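Home | Projects | Reports | Artists | Contact

Progress report to Zodik: "Plullorent" single and music video
Dec 22, 2025
Prepared by Radek Šindelář, project lead

The single was mastered in November and the files are with the distributor. The video shoot is finished. We used 15 of the 16 locations on the original list - the rooftop fell through when the permit was refused, and we moved those shots to the stairwell.

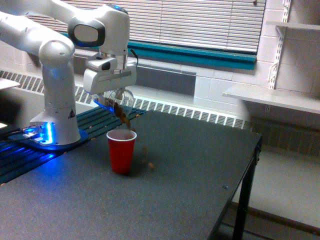

Editing is the main job now. Hidayat has delivered a rough cut with all three verses in place. The second chorus still runs long, and the artist wants the dance section moved closer to the front. We agreed to one more round of changes before color work starts. 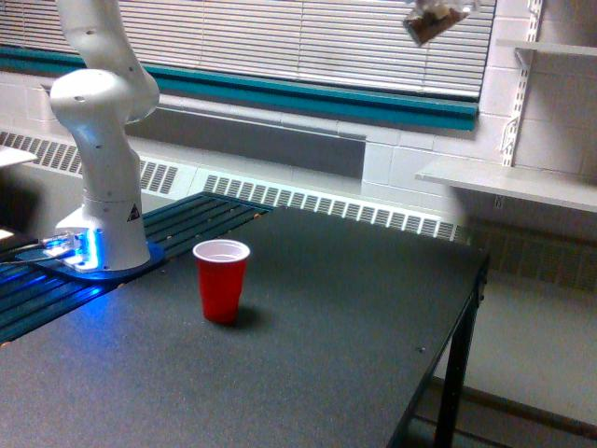
White robotic arm, blue light at the base.

Spending is within the grant. Wardrobe went over by a small amount and catering came in under, so the two nearly cancel out. The second payment to Kelteck for sound mixing has not gone out. Their invoice had the wrong project title on it and we have asked for a new one.

Four dancers have signed their release forms. The choreographer's form is still missing, and we can't publish the video without it.

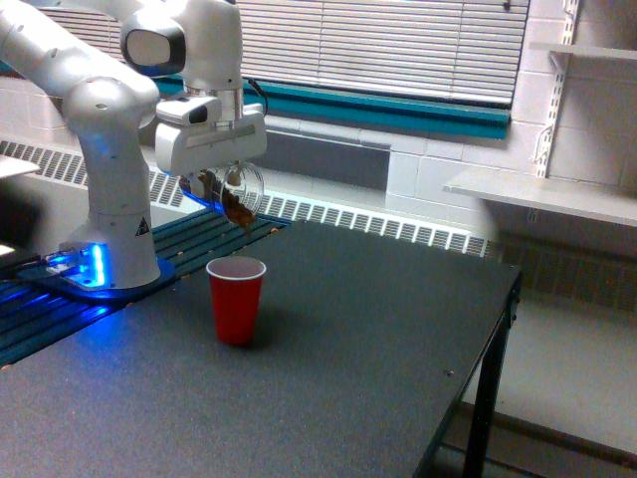 For the launch we plan a small screening with 100 seats. Tickets will be free, with a share held for local music students, as the grant terms ask. The venue is holding two evenings for us and needs a decision soon. Press copies go out once the color work is signed off. A short teaser is ready, but the label would like the lyrics checked again before it goes online.
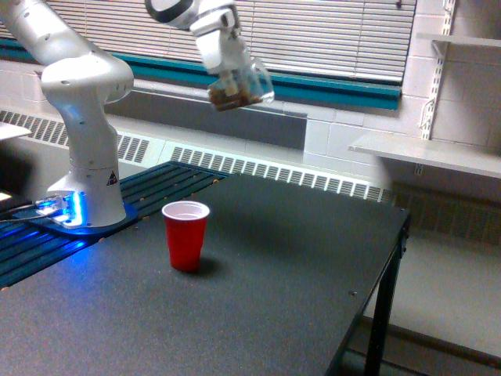

Will the single come out before the video?
The label prefers to put both out on the same day. If the edit slips by more than four weeks, the single goes first and the video follows when it is ready.

The next report will include the final cut, the signed forms and a full list of costs.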